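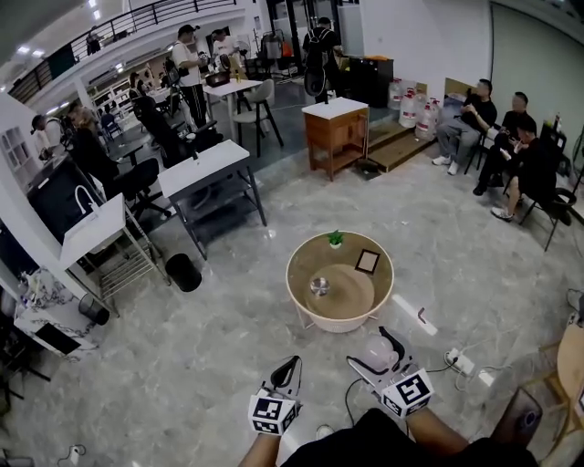
The low table with its plant, on the marble floor.

Learning to live with a stone floor

When I moved from Brimwood to Lellevby in June, I was most happy about the kitchen. The floor I did not think about at all. In my old apartment there was carpet everywhere, and for 18 years I walked on it without giving it one thought.

A stone floor is a different life. The first thing you notice is the sound. Every spoon that falls is an event for the whole building. I dropped a lid on my second evening and the neighbor below, Vitória Patrício, came up to ask if I was hurt. We drank tea, so I cannot complain about the lid.

She has lived with the same kind of floor for 29 years and she has strong opinions. No vinegar, never, also not a little. Vinegar and lemon eat the shine and leave pale spots which do not go away. I had already bought a big bottle of it, because my mother cleaned everything with vinegar, and now I use it for pickles.

What I do now is simple. Dry mop every second day, and once a week warm water with a very small amount of mild soap. Then I go over it again with clean water and a dry cloth. It takes me 20 minutes if I put on music. If I skip the drying, there are gray streaks in the morning light, and I see them from my bed.

The other question is rugs. My sister says a room with bare stone looks like a bank. Maybe she is right, but in July the cool floor under my feet is the best thing in the apartment, and I want to enjoy it before I cover it. I have put felt under the chairs, which helped very much with the noise. For winter I will probably look for one thick wool rug, not too light in color.

If somebody knows how to remove an old ring from a coffee cup, please write to me. Vitória says I should leave it alone, and I have been looking at it all week.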